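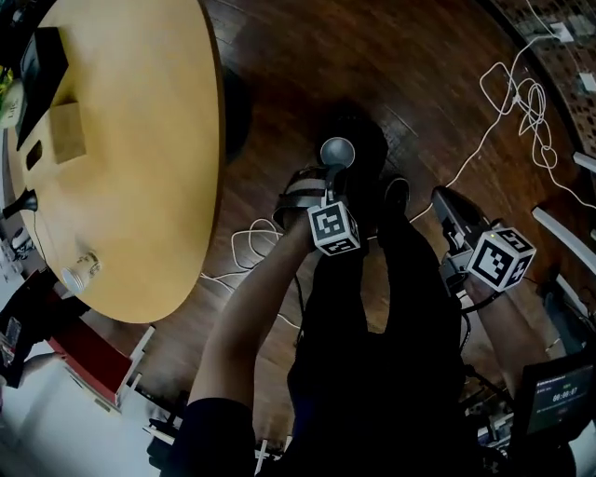
Hall hire at Tistton – quick answers
Bookings open Tuesday, 7pm. Max 130 people, no exceptions. Wooden floor, so no heels or tap shoes pls.

How much is the deposit?
300, back within 13 days if all's fine.

Can we bring our own food?
Yes. Kitchen is shared, so label your stuff.

Parking?
Behind Malik, free after 7. Not on the verge – you will get a ticket.

Who do I ask about keys?
Loubna Lahlou. Email is best, she dosen't pick up before lunch.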